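168 shares | 4 comments

The Dictator on the Bedside Table

February 3, 2021

My local bookshop has a shelf marked History, and more than half of it is moustaches. Some are small and square, some droop, one or two belong to emperors who simply couldn't find a decent barber on campaign. The remainder is tanks. If you want to read about anyone who lived in the past without invading somewhere, you must go upstairs, past the jigsaws, to a bookcase called Local Interest.

I went upstairs in May and came down with a history of the drains of Hakthorpe. It cost me £5, having been reduced from something more hopeful, and it is the best thing I've read in years. I say this as a man who owns three separate lives of Napoleon and has finished one and a bit.

The trouble with the big biography is that we know the shape before we start. The boy is beaten, or spoiled, or made to wear the wrong trousers. He reads a book he shouldn't. There is a chapter on the beer hall, or the barracks, or the seminary, and the author keeps nudging us in the ribs – look, he was cruel to a dog. By page 200 we are meant to understand him. I never do. I only understand that I have been spending my evenings with somebody I would cross the road to avoid, and that I've got him in hardback.

The drains are another matter. In 2000 pages on the Eastern Front I don't think I was ever once surprised by who won. In Hakthorpe I had no idea whether they would get the sewer past the tannery, and I stayed up to find out. There was a lawsuit. There was an alderman who resigned over a culvert, came back, and resigned again over the same culvert.

I can hear the objection, because my brother-in-law made it over the washing-up. Great men matter. They killed millions, and drains didn't. Well, he should read the chapter on cholera. But I take the point, and I'm not asking for the tyrants to be pulped. I would only like them to take up a bit less room. Somebody sewed the greatcoats, after all, and was paid badly by the piece, and went home and argued about the rent. 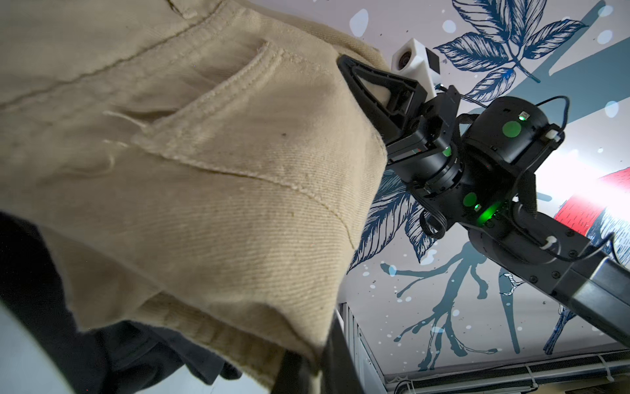
You'd need to go a long way along the shelf to find her. Historians will tell you the sources are thin, and so they are, though it's remarkable how far a thin source can be stretched when it concerns what Hitler had for lunch.

Publishers, I suppose, print what we buy, and what we buy at Christmas is a large book with a frowning face on it for a father who already has one. I have been that father. I've said thank you, and meant it, and put him on the pile with the others, where they glare at the ceiling together.

Next I'm trying a short account of the ferry at Grultholm, which I'm told has a very strong middle section on tolls.

Contact us | Copyright 2021 | Back to top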